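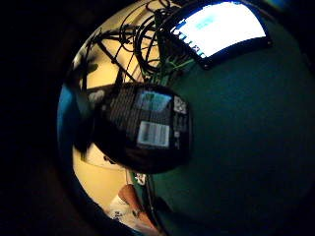
The Cable Side of the Room
Gallery, Gridero workshop, Fostmont

Welcome to my small gallery. My name is Melaniia Romaniuk and I take care of the screens and the wiring in our workshop in Fostmont. Most people make a photo of a desk from the front, when everything is clean and the screen shows something beautiful. I am more interested in the other side, where the cables are. In June I started to write down how our screen corner is arranged, and my colleague Jalen Mercado told me to put it on the site, so other people with a small room can take some ideas or send me better ones.

I am sorry for my English in some places. I learned the words for cables later than the words for food.

The black cables
A tangle of black cables hangs beside the monitor, with many loops, and some of the loops are almost closed circles. I know that it does not look tidy. I tried before to pull everything straight and tie it hard, and after this the screen could not be turned without taking off the ties. Now I leave more length and I accept the loops.

The thin green wires
There are a few thin green wires near the lower left corner of the monitor, and against the dark they are easy to miss. Jalen missed them two times when he was cleaning. I would like to put a small paper label on them — in my plan each label has a number and the name of the place where the wire ends.

The screen
A flat one with a thin black edge, and it is very bright. In the evening I put the brightness down to 36, because with the normal setting my eyes become tired before eight o'clock. Jalen puts it up again in the morning. We never discussed this, it just happens every day.

The black metal bars
I like this part best. The bars are straight and they go on a diagonal, and the cables come close to them, so it is natural to use them as a support. My rule is that a cable may rest on a bar but it may not be wrapped around it. A wrapped cable takes a long time to remove, and you always need to remove it when somebody is waiting.

The green surface
Big, dark, between green and teal. Visitors often ask me for the name of the color and I do not have it. In a small room I find a dark color restful next to a bright screen. My only advice is to wipe it with a dry cloth and not with the blue spray, which leaves marks.

The cream background
The warm cream color makes the black things easy to see, and this is useful when you look for one cable between many. We talked one time about painting everything white. I was against it, and Jalen did not have an opinion, so it stayed cream.

What I keep in the drawer
For people who asked me by email, my list is short. A bag of 200 hook-and-loop ties from Jedley, the narrow ones. A roll of paper labels from Saxena, 78 on one roll, and a pen that does not wash off. A small flashlight. Scissors with round ends, so I do not cut a cable by accident — I did it one time, with a network cable, and it was a very quiet afternoon for the whole workshop.

How I measure a cable
I take a string and put it on the way where the cable will go, with all the turns. Then I move the screen to the farthest position and measure again. The second number is the correct one. For our longest cable the first number was 145 centimeters and I ordered exactly this, and of course it was too short. It now serves Jalen's desk lamp.

Still to do
I want to write the labels for both ends of every cable, and make a simple drawing of which cable goes where, to keep in the drawer with the ties. The drawing exists already in pencil but only I can read it. When the clean version is ready I will add it to this page.

If you have a corner like this one, write to me through the contact form of the workshop. Please tell me how long your cables are and if you also have loops.

Melaniia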